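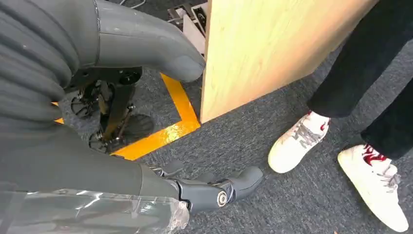

I'm Lindiwe Rampersad, and I'm looking for one good pair of hands to help me look after a robot. Just one robot! It's a gray two-armed machine on legs that everybody here calls Stundard, and it takes up most of my week, most of my shelf space and, if I'm being truthful, a fair amount of my sleep. I've been its only regular tech since February and I've hit the point where things get done well or they get done on time, and I'd like both back. The job is hands-on from the first morning. You'll be down on the carpet with the yellow tape and the plywood board, you'll be checking bolts on the leg linkages, you'll be redoing the plastic wrap on the forearm when it gets ratty, and you'll be on your feet in sneakers for a good part of the day. If you read that and thought "sounds nice, actually," please keep going.

Who we are

Kornis is a small shop. We set up and maintain machines for people who'd like to use them without having to become mechanics. Most of our work goes out the door, but Stundard stays put in the Lasen room on the ground floor, where it does board-handling work all day long. My side of the company is upkeep. Jocelyn Barredo runs the work itself: she decides what the robot does on a given day, and I make sure it's in shape to do it. We share a wall and a coffee maker, and we argue about the schedule maybe once a week (she usually wins, but I get the afternoons).

What you'd be doing

Mornings start with the walk-around. You and I go over the machine before anyone powers it up: sleeves, covers, finger joints, linkages, feet, cables. I have a checklist with 32 items on it and I'd like you to hate it a little, then help me make it better. Some of the lines are left over from an older setup and I keep skipping them with a guilty conscience.

After that, the cell. Floor tape gets lifted by shoes and chair wheels, and a corner that has crept even a little will throw off Jocelyn's whole morning. We check it against the floor drawing, pull anything that's curling, clean the carpet fibers off and lay new. Laying tape straight on carpet is a skill. I'll teach you my way, and if you've got a better one I will happily steal it.

Then whatever's on the list for the day. Last week's list, to give you an idea:

Swap a finger link that had gotten sloppy at the joint.
Re-torque the mounting plate and mark the screw heads with paint pen.
Vacuum out the sleeve folds (dust loves them).
Re-route two cables that kept ending up where people step.
Cut and sand a fresh board, because the old one had a chewed edge.
Write it all down.

That last one is real work and I mean it. Our maintenance log is up to entry 429 and it's the most valuable thing in the room. When something squeaks, the first thing I do is look up who touched it last and what they did, and about half the time the answer is sitting right there. If you write "fixed hand" in my log I will come find you. "Replaced outer link, right index, old one kept in drawer for Jacobs to look at" is what I'm after.

Jacobs, by the way, is the machine shop across the lot. They make our brackets and odd bits, they're lovely, and picking parts up from them will be one of your errands. Bring a drawing with dimensions on it or they'll send you back.

Every 3000 hours of run time we do the big service. Covers off, sleeves off, joints cleaned and greased, every connector unplugged, looked at and plugged back in. It takes us the better part of a week with two people, and I've now done it once alone, which I don't recommend. The next one is coming up this fall, and getting you comfortable before then is a big part of why I'm posting this now.

How we work around the machine

I'm relaxed about most things and I'm not relaxed about this. Power is off and locked before hands go anywhere near a joint. You carry your own lock and your own key, I carry mine, and neither of us ever opens the other person's. While the robot is running, someone is at the stop button, and that someone isn't also holding a phone. Long hair goes up, lanyards come off, closed shoes always. If you're not sure whether it's safe to reach in, you don't reach in, and you'll never get grief from me for stopping a run.

There's also a fair bit of standing by. When Jocelyn's team is running, one of us stays in the room and watches and listens. It's quieter than it sounds on paper. You get to know the noises, and after a while you'll catch a dry joint from across the room.

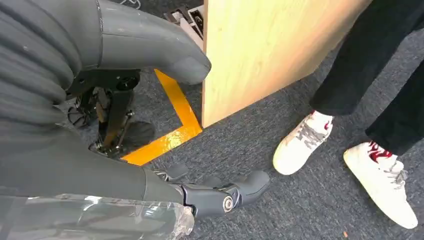
What I'm hoping you bring

You've fixed things. I'm not fussy about which things. Bikes, copiers, pinball, farm equipment, theater lighting, your aunt's dryer, all of it counts. I'd like you to know which way a hex key wants to go, to have used a torque wrench on purpose, and to be able to read a simple wiring diagram without panicking.

You're patient with small fasteners. The finger joints are fiddly and the screws are tiny, and dark carpet is a terrible place to drop one. (We work over a tray. You'll still lose a few. There's a magnet on a stick.)

You can kneel, crouch and get back up a bunch of times a day, or you have a way of doing floor-level work that suits you. I use knee pads and a low rolling stool, and we can set the bench up differently for someone who needs it. Please talk to me about it, I'd much rather work something out than miss a good person.

You write clearly. See above, re: the log.

Nice to have, and really just nice: some time around motors and encoders, basic soldering, enough comfort at a command line to start a calibration routine and tell me what it printed. No degree needed. I don't have one in this either.

The practical stuff

It's a full-time, on-site job, Monday through Friday, early start. We're usually in by seven so the walk-around is finished before Jocelyn's people arrive, and we're usually out by mid-afternoon. Very occasionally something breaks late in the day and we stay, and when that happens you take the hours back that same week.

It's hourly pay with overtime, health coverage starts with your first full month, and we buy your boots or shoes and your basic hand tools. The tools are yours to keep. I'll tell you the pay range in my first reply so you can decide if it's worth your bus fare.

You'd report to me. For the first few weeks we do everything side by side, then you start taking the morning check while I watch, and then I go get coffee while you do it. There's room to grow here too. Jocelyn has a second cell planned, and whoever takes this job will have a loud voice in how it's laid out.

How to apply

Send me a note, as short as you like, along with a resume if you've got one handy. In the note, tell me about something you repaired: what was wrong, how you figured it out, and what you'd do differently. I read these first and I read all of them. Photos of the repair are welcome, especially ugly ones.

If we both like the sound of it, you'll come in for a paid half day. We'll do a walk-around together, you'll lay a tape corner, and you'll take apart a spare hand on the bench and put it back together. There's no trick in it and no clock. I'd like to see how you go about things, and you should get to see whether you can stand my radio station.

You'll meet Jocelyn that day too. Ask her anything, including what I'm like before coffee.

Email works best, or you can drop a note at the Kornis front desk with my name on it. I'll be reading them as they come in and I'll keep the posting up until the spot is filled.

Posted 16 August 2019
Lindiwe Rampersad, machine upkeep, Kornis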